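Break Room and Kitchenette Electrical Checklist
Livel Building, floors 1 to 3 - January round
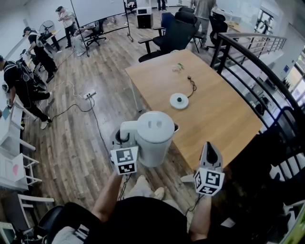
Complete one sheet per room. Mark OK, FIX or N/A and write a comment for anything that is not OK. Sheets go to the Fitby office by noon Thursday. Comments from this round are typed in below each item.

ROOM 260 (first floor, small kitchenette)

1. Outlets within reach of the sink have working GFCI protection. Press TEST, confirm power drops, press RESET.
OK
Comment: Left outlet resets with a firm push only. Still passes. Check again next round.

2. Cover plates in place, no cracks, no scorch marks.
FIX
Comment: Lower screw missing on plate behind the microwave. Work order 1506 opened.

3. Appliance cords free of cuts, tape repairs and pinched spots.
OK

4. No extension cords in permanent use.
FIX
Comment: Brown two-prong cord running behind the refrigerator to a radio. Removed. Same cord or one like it was written up last round.

5. Refrigerator plugged directly into the wall.
OK

6. Extinguisher on its hook, gauge in the green, tag current.
OK
Comment: Recycling bin parked under it. Moved bin to the other side of the door.

ROOM 529 (second floor, main break room)

1. GFCI test.
OK, all four.

2. Cover plates.
OK

3. Appliance cords.
FIX
Comment: Toaster cord is stiff and flattened near the plug. Tagged out and taken to the Fitby office. Idow tenants asked for a replacement. They can bring their own if it has a testing lab mark and a three-foot cord or shorter.

4. Extension cords.
OK

5. Coffee maker and microwave on separate circuits.
FIX
Comment: Both on the same circuit again. Breaker has tripped twice since the last round according to the log on the door. Coffee maker moved back to the right-hand counter, where the second circuit is. Label the outlets - the old labels have peeled off.

6. Extinguisher.
OK

7. Electrical panel clear for three feet in front.
FIX
Comment: Folding chairs stacked against it. Warrier uses them for its monthly meeting. Chairs moved to the hall closet.

THIRD FLOOR PANTRY (no room number posted)

1. GFCI test.
FIX
Comment: Outlet nearest the sink does not trip on TEST. Breaker switched off and taped, outlet out of service. Work order 1664, marked urgent. Do not restore power before the electrician signs the sheet.

2. Cover plates.
OK

3. Appliance cords.
OK

4. Extension cords.
N/A

5. Light over counter working, lens in place.
OK
Comment: Lens yellowed but not loose.

6. Extinguisher.
FIX
Comment: Tag expired. Swapped with the spare from the loading dock, so the dock needs one.

Carry over to next round: GFCI in 260, circuit labels in 529, room number sign for the third floor pantry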